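Handheld gripper demos: how many start layouts per task?
Forum: Data Collection and Imitation Learning

kestrel_ops
We're collecting two-handed demos with handheld grippers, head camera view included. Task is shuttlecocks into a white bin. Three objects, one bin, plain board. Current plan is 300 episodes from 6 start layouts, so 50 per layout. The policy trained on the first batch does fine on layouts it has seen and misses when a shuttlecock lies with the cork toward the bin.

My guess is that orientation matters more than position for this object. The skirt gives under the fingers and the cork doesn't, so operators pick a different approach depending on which end faces them.

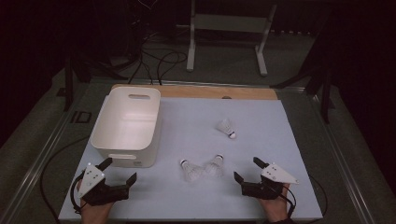 Two objects lying close together are the other weak spot. Some operators take the nearer one first, some split the pair with both hands at once. I haven't decided whether to fix the order in the instructions or leave it open.

mbrandt77
Fix the order. Mixed strategies on the same start state cost us weeks on the Budon project. The policy averaged between two grasps and closed on air.

tallow
Disagree. That depends on the policy class. A diffusion head handles two modes without much trouble. If you script the order you lose the recovery behavior, and you'll want that later.

mbrandt77
It handles two modes if both are well covered. With 50 episodes per layout and four operators, they aren't.

kestrel_ops
We have two operators, so coverage is a bit better than that – still thin. Would you go to 500 or randomize the layouts?

tallow
Randomize first. Drop the fixed layouts and have the operator toss the objects before each take. Keep one of the old layouts back for eval.

gridline
Check your tracking before you collect more. We had plate markers drop out whenever a wrist rolled past a certain angle, and those takes looked like bad grasps in the replay.

kestrel_ops
Will check. Replays from the second batch are still exporting.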